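21 March 2018
By the Porkcombe desk

Teaching a machine to handle laundry starts with a person handling laundry. At Trultik, a small research company in Porkcombe, that means a table covered in pale cloth, some blue clothing, and a gripper that a person can hold and work by hand. The arm doesn't come into it until later.

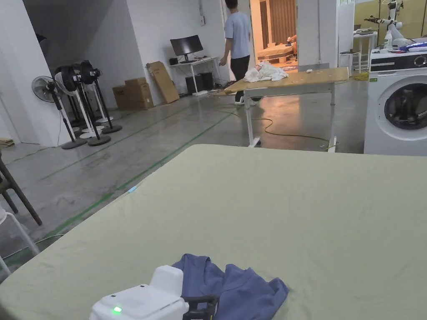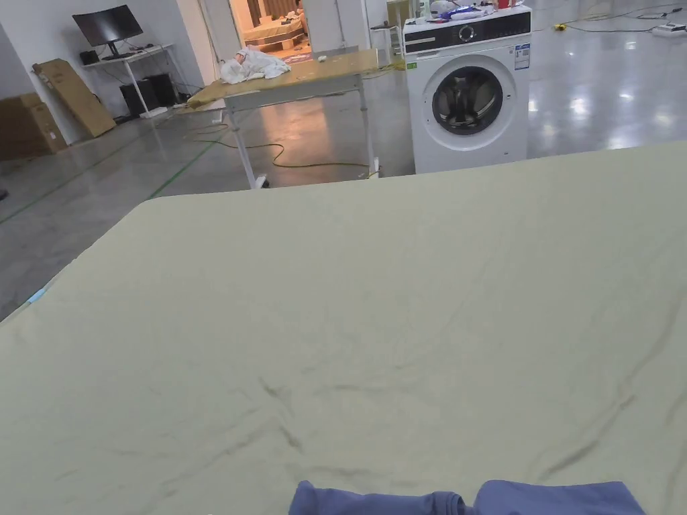 The method is called Egger. A person picks up a garment with the gripper, shakes it out, lays it flat and folds it. The recording stores what the gripper saw and where it moved, and a computer model learns to guess the next small movement from the view in front of it. The trained model then runs on an arm fitted with the same kind of gripper.

Cloth is a hard case for this. A cup has one shape, and once the arm knows where the cup is, most of the work is done. A shirt dropped on a table has a different shape each time, and most of it is hidden under the rest. The older approach was to find a corner or a collar and plan from there. It fails often, and a failed grab changes the pile, so the plan has to be thrown out.

Egger makes no plan for the whole garment. The model looks, moves a little, and looks again. The team collected 987 recordings for the first version and found that nearly all of them were too good. The people folding were skilled, they rarely missed, and the model had almost nothing to learn from when a sleeve slipped. It would close on air and carry on as if it held something.

So the team went back and recorded 259 more, each one starting from a mistake — a half fold, a sleeve caught underneath, a grab that took two layers. The person's job was only to recover. After training on both sets, the arm failed to finish 19 folds in the test run the company reports. Most of those were thick garments.

Speed is still poor. A fold that takes a person a few seconds takes the arm 6 minutes on a bad try, and much of that is spent smoothing edges that were already flat. The model has trouble telling when it is done. A separate program, Radetti, is meant to judge that from a single view of the table, and the team plans to join the two in June. Socks have been left for next year.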